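厨房墙面收纳改了两轮，记一下

六月搬进现在这套房子，厨房不大，灶台到冰箱之间有一段墙一直空着。前房东在上面贴过一排粘钩，撕下来以后留了一片胶印，我拿吹风机加橄榄油弄了一个下午才弄干净。弄干净以后就想，这段墙总得派点用场。

先说第一轮，是失败的。当时图省事，在网上买了一根Lendus的横杆，配十个S钩，免打孔，靠背胶固定。说明书上写承重没有问题，我也就信了。挂了两口小锅、一把漏勺、一个擦丝器，第三个星期的夜里整根掉下来，砸到台面上，声音很大，楼下第二天还来问。墙砖没坏，漏勺的柄弯了。后来才想明白，我家那段墙的砖是哑光带纹理的，背胶根本贴不实，换哪家的胶都一样。这一点买之前应该先摸一摸墙面再下单。

第二轮就老老实实打孔。打孔之前先做了两件事。一是把厨房里所有工具摊在餐桌上，按使用频率分开。每天都用的其实很少：锅铲、汤勺、剪刀、削皮刀、一块隔热垫。一周用一两次的放第二堆，像擀面杖、打蛋器、滤网。剩下的一堆里有些东西我连什么时候买的都想不起来，直接收进箱子，放到阳台柜子里，如果半年不去翻就送人。二是用美纹纸在墙上把要占的范围贴出来，贴了一个多星期，做饭的时候看看手会不会碰到、转身的时候会不会挡路。结果发现原来定的位置偏高，我够得着，我妈来住的时候够不着，于是往下挪了一掌。

关于选什么板，我犹豫了挺久。横杆只能挂一排，隔板容易积油，磁吸条只对刀和金属件有用。洞洞板的好处是位置随时能改，坏处也有：孔多，离灶台太近的话油烟会进去，擦起来费事。所以我的建议是离灶眼远一点，我家这块离灶眼隔着水槽，用到现在还算好打理。

材质方面，木板的看着暖和，但厨房里水汽重，我没敢用。Homis的店里我去看过一次实物，Dreßler的是在朋友Hertta Hirvonen家里看到的，她家那块装在书房，挂耳机和剪刀，颜色很耐看，就是钩子要买同一家的，别家的插不进去。这也是第二个提醒：孔的大小和间距各家不一样，买板的时候最好把钩子一起买齐，或者至少先买两个试一试。我抽屉里现在还躺着一包插不进去的钩子，退货期过了，就当交学费。

颜色我选了浅色板。浅色的板子脏了一眼就看得到，这对我来说是优点，看得到才会去擦。钩子我倒觉得可以跳一点，挂东西的时候好找位置。

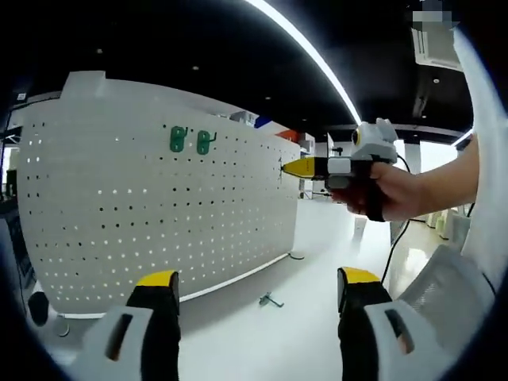

白色洞洞板配绿色挂钩，挂钩靠近板子上沿。

安装是星期六上午做的。电钻问Aurelio Goicoechea借的，他顺便过来帮我扶板。步骤不复杂，写给同样第一次打孔的人：

先确认墙里有没有水管和电线。我家物业有一份水电走向图，去要就给，复印一张收好，以后还用得到。没有图的话就借个探测仪，不要凭感觉。

瓷砖上打孔先用瓷砖钻头，速度放慢，不要开冲击，等钻透瓷砖再换冲击钻头往墙里走。孔的位置上贴一块美纹纸，钻头不容易打滑。下面再贴一张折起来的便利贴接灰，能少扫很多。

膨胀管敲进去要和砖面齐平。我第一个没敲到底，板子装上去有点翘，又拆下来重来。

板和墙之间一定要留空。垫柱就是干这个的，有的套装里不带，要另外配。没有垫柱，钩子的尾部顶着墙，插不进去。

螺丝先都拧到七八分，拿水平尺看过再分头拧紧。Aurelio说差一点看不出来，我看得出来，所以又调了一次。

全部弄完刚好到吃午饭的时间，两个人下了面。

费用也记一下，有人问过。板子、挂钩、垫柱、膨胀管和两个钻头加起来516元，比我预想的高，主要贵在钩子上。第一轮那根横杆花了100元，算是白花。之前也找人问过定制整面墙柜的价格，报价3,855元，还不含拆旧，所以就没做。单看这段墙，我觉得现在的办法够用了。

用下来有几个小体会。重的东西挂在靠近固定螺丝的位置，板子中间悬空的地方只挂轻的，不然时间长了会往外鼓。锅我后来没有再往墙上挂，还是放回灶台下面的抽屉，取的时候弯个腰而已。长柄的工具之间要空开，看照片里别人挂得密密麻麻很好看，自己用的时候拿一把会带下来另一把。湿的东西先沥干再挂，否则水顺着板往下流，台面上一道一道的印子。

清洁方面，平时用拧干的布擦一遍正面就行。孔里面用旧牙刷蘸一点小苏打水，一个月刷一次，刷完用干布压一压。整块板我打算一年拆下来一次，把后面的墙也擦了，到时候看看究竟积了多少油，再回来更新。

下一步想处理水槽下面那个柜子。现在里面堆的是清洁剂和塑料袋，管子又占掉一半地方，买现成的架子放不进去。看中了Jisport的一款可伸缩的层架，尺寸差一点点，还在等客服回复能不能单独买短的那根杆。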